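June, 2:40 pm. Mulldale, back office

Spent the first hour on the brick wall behind the white desk. Olumide Nnaji wants to know whether it can take the Babalola shelf, 585 mm deep, or whether the shelf goes on the white panel side.

Read the mortar joints with the moisture meter at two heights. Nothing above 2 on the scale. Tapped along one course and heard no hollow bricks. The dark spots on the brick faces don't rub off with a dry cloth. Left them alone.
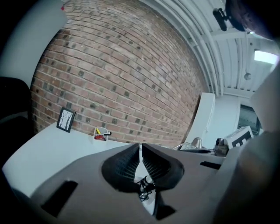

*Brick wall over the desk, small black frame leaning against it.*

Shelf brackets: use the Curow set, fix into brick, stay out of the joints. The frame with the tree-like lines needs a new spot before drilling, and the desk wants a dust sheet.

Bracket spacing still open. Olumide has the drawing. Bits are in drawer 47, masonry only, the 6 mm is blunt. Order another.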